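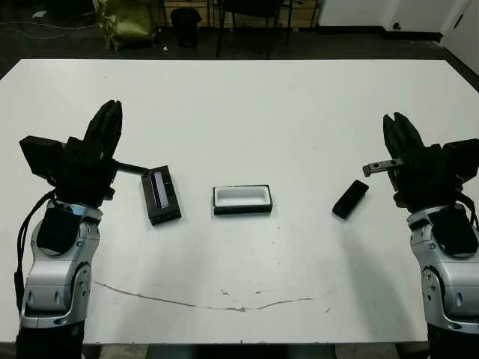
Packing and Returns

Print | E-mail this message

Subject: Re: [durnby-packing] Order of contents in the handset kits

Hi all,

I went over the kit order again before we start on the Wavthorpe returns. The small open tray with the white lining goes in the middle of the table, with the black unit with the narrow screen to one side of it and the phone to the other. Please keep that arrangement at every table. People have been starting from the phone side and then swapping places halfway through the morning, and the trays end up mixed.

A few points on the unit itself. Leave it face up so the screen can be read. If the screen is lit, turn it off before it goes in the carton. Last month's Plindia carton came back with two flat batteries and a note from them.

The lining marks easily. Wipe the tray with a dry cloth, no spray. If it still looks dirty after that, put it aside for Anghel and take a clean one from the shelf. We have 80 clean ones and I would like to get through the month without ordering more.

Larger white trays are for loose parts only. They should sit at the edge of the table and should not go in the carton. I found two in the outgoing pile and had to reopen everything under them.

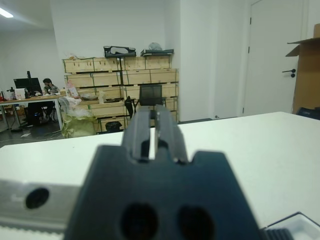 Veronica Zamfir wrote:

> Can we settle whether the phone goes in before or after
> the lined tray? The Durnby sheet says before, and the one
> taped inside the cupboard says after. I packed 10 kits the
> second way and the lids closed fine. The first way, the
> tray rides up at one end and you have to press on it.
>
> Also, the cartons marked 5 are a bit short for the new
> inserts. I can trim the inserts if someone finds the
> good knife.

After, please. The cupboard sheet is the right one and I will take the other down this afternoon. Don't trim the inserts. I have asked for the next size up, and they come in packs of 100, so we will need to clear the lower shelf first.

The knife is in the tape drawer.

Last updated: April

Contact the list owner | Copyright Durnby Packing List | Back to top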